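From the Tooling Desk: Biline Learns to Wait

Release notes went out on 07/11/2025 and were read, as usual, by the two people who wrote them. So this is the longer version, for everyone else at Bruston who has been wondering why the handle cell got slower and the mood in it got better.

Biline is our motion layer. It takes whatever the planner wants and turns it into joint commands the arm can follow without shaking the bench. Up to July it had one way of dealing with fabric, which was to pretend fabric was a stick. You grip a strip of non-woven at one end, you assume the other end is straight ahead of the fingers, and you drive. Sticks are very well behaved. Fabric has its own plans.

The old planner, Zein, made a full path from a single look at the strip and then closed its eyes for the rest of the move. If the free end curled on the way up, Zein carried on to the place where the end ought to have been and reported success. We have a folder of logs in which everything is green and the strip is on the floor. Merle Kingi keeps it under the name "victories."

The replacement is called Ilham, and it looks more than once. The wrist camera feeds a small segmentation model that picks out the strip, and a second step fits a curve down the middle of it, from the fingertips to the free end. That curve has 27 points. It had 40 for a while, which made for lovely plots and a planner that was always late. Every 300 milliseconds Ilham throws away the rest of its path and plans again from the newest curve. If the free end has drifted, the target drifts with it. If the curve can't be fitted at all, the arm stops where it is, which upset a few people who had gotten used to it never stopping.

The stopping deserves a word. Aino Pitkänen wrote the hold state and has defended it in three meetings. Her view is that a robot with no idea where the fabric is should not be moving it toward a press. The other view, put forward with real feeling, was that a hold looks bad when visitors come by. The hold stayed. It now writes a line to the log saying what it was missing, so the operator can tell a bad mask from a dropped frame without opening four windows.

Color turned out to be the dull part that ate the most time. The segmentation model was trained mostly on strips lying over plain tabletops, and it did well there. Put the strip in front of a bag with a side panel in the same color and the mask would happily swallow the bag. The curve fitter then produced a strip with a strong opinion about going left. We added 113 hand-labeled frames with bags behind the strip, plus a check that the mask has to start at the fingers and can't suddenly get wider. The check is nine lines long and did more good than the labels – a fact we are not repeating to the people who did the labeling.

Known problems: dim light still makes the mask flicker, white strips on white tables are a sad story, and the replay tool draws the curve upside down if you open it before the calibration file. Please stop filing that last one. We know.

Zein stays available behind a flag until the end of the quarter, for anyone who misses the confidence.
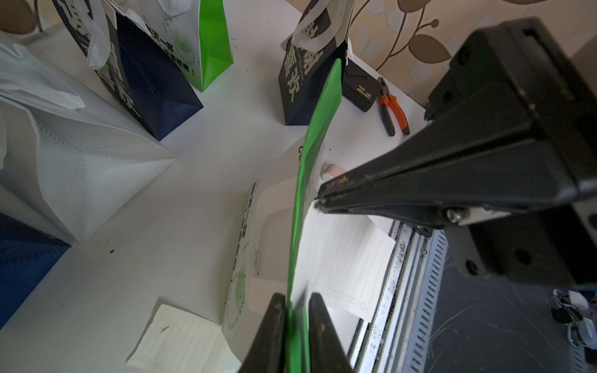

How do I go back to the old planner if Ilham holds too often in my cell?

Set the planner option to Zein in the cell's config file and restart Biline, but read the hold lines in the log first, as a run of missing-mask entries usually means the lighting or the calibration needs attention.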